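Mura Kitchen Scale and Tray Set
Set-up Guide, Section 4: Weighing and Storing Long Vegetables
Revised by Vlasta Skála, February 20, 2018
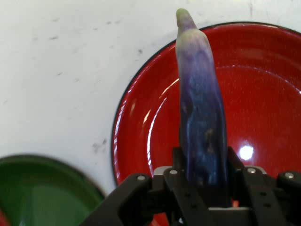 4.1 Before you start

The maker's leaflet says the scale is "ready for any vegetable straight from the box". I would not rely on that. Slender aubergines, the streaky violet kind with a pale tip, are longer than the weighing pan, and the first reading you get will often be wrong.

You will need the scale, a wide plate with a raised rim (enamel is fine) and a dry cloth. The Floteck mat sold alongside the set is optional. I have used the scale with and without it and could not tell the difference.

4.2 Setting the scale

1. Stand the scale on a hard, level worktop. The rubber feet are supposed to make up for an uneven surface. Mine did not.
2. Press and hold the left button until the display shows a row of dashes.
3. Put the plate on the pan and wait for the figure to settle. Our test plate came to 143 g on one try and 38 g on the next, the second time with its rim resting against the wall.
4. Press the left button again to set the display to zero.

Note: The display switches itself off after 41 seconds, whatever the box says about "long-life viewing". If this happens, go back to step 2. The zero is not kept.

4.3 Weighing

5. Look the aubergine over. Small brownish spots on the skin are usually only surface marks, but press beside them with your thumb. If the flesh gives way and stays dented, use that one today or throw it out.
6. Lay it across the middle of the plate, with the curve facing down. On a glossy plate it may roll towards the rim, so let it come to rest.
7. Check that neither end is touching the worktop, the wall or the scale housing.
8. Read the weight. Lift the aubergine off, put it back and read again. If the two figures are far apart, repeat from step 3.

Caution: Do not press down on the vegetable to "help" the reading, as the leaflet suggests. It bruises the skin and adds the weight of your hand.

4.4 Storing

9. Wipe the skin with the dry cloth. Do not wash it until you are ready to cook.
10. Place it in the Ikis tray on its side, with nothing on top.
11. Keep the tray somewhere cool and out of the sun. The lid is described as keeping produce fresh for weeks. Allow four days and check daily after the second.

Note: The vent on the lid should be left open. Trays sold before December have no vent, and for those I would leave the lid off altogether.

For cleaning the pan and changing the battery, see Section 5.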